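Setting up price alerts and your first watchlist in Gruler

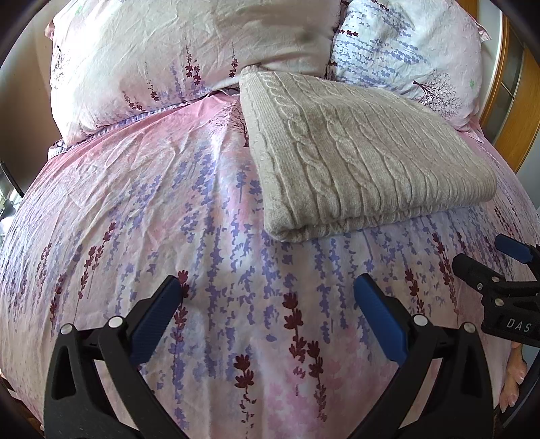 I put this part of the guide off for ages because I figured alerts were the easy bit. Then I set mine up badly and got pinged all through a Friday night over a coin I barely owned. So I've written it out the way I do it now, and if you already have the app talking to your Tromthorpe exchange account (that was the previous section) you can start right at step 1.

Part A: Build the watchlist

1. Open Gruler and tap Lists, then New List. Give it a name you'll recognize. Mine is called "slow ones", which tells you how I trade!

2. Search for a coin by its ticker and tap the plus sign. Check the full name before you add it - there are a few tokens out there sharing the same three or four letters, and I have definitely watched the wrong one for a week.

3. Keep going until you have what you want. The free plan stops you at 7 coins per list. I'd start with 5 and leave yourself a bit of room.

4. Pick the price source. It's set to Blended when you first open the app, and that mixes several exchanges together. If you only ever trade on Tromthorpe, switch it to Tromthorpe so the number you see matches the one you'd get.

Note: changing the source later wipes the little chart next to each coin. It fills itself in again, but it takes a while and looks broken until it does.

Part B: Add the alerts

5. Tap a coin in your list, then the bell. You'll get two choices, Price and Percent Move. For a first alert I like Price, it's easier to follow.

6. Type the level you care about and choose Crosses Above or Crosses Below. If you're typing 3000, leave the comma out. The box takes the comma without complaining and then saves the alert at 3, and yes, I learned this the noisy way.

7. Set Repeat to Once. The other setting, Every Time, fires whenever the price wobbles over your line, and when a market is going sideways that can be all evening long.

8. Go to Quiet Hours and put in the times you sleep. Alerts that land in that window are held back and show up in one batch when it ends.

9. Hit Save, then Send Test. You should hear your phone within a few seconds. If you don't, look at your phone's own notification settings first (that's been the problem every time for me).

Caution: an alert only tells you something. It doesn't place an order, it doesn't cancel one, and it isn't a stop-loss. If you need something sold at a certain price while you're away, set that up on the exchange itself.

Caution: Gruler should be linked with a read-only key. If the key you made has trading or withdrawals ticked, delete it on the exchange and make a fresh one before you go on. Gruler will never ask for your seed phrase, and anything claiming to be Gruler that does ask is a scam.

Part C: If you also use the Urkeo wallet

10. In Lists, tap Import and paste your public address. Only coins with a balance come across, and they land in a new list of their own, with no alerts attached. You'll need to go back through steps 5 to 9 for any you want to hear about.

Note: the September update moved Import under the three dots on smaller phones. Same button, new hiding place.

Related guides
Linking Gruler to Tromthorpe with a read-only key
Reading candles without getting a headache
Percent Move alerts and when I use them
Moving from Marín to Urkeo: what carries over
Exporting your trades at tax time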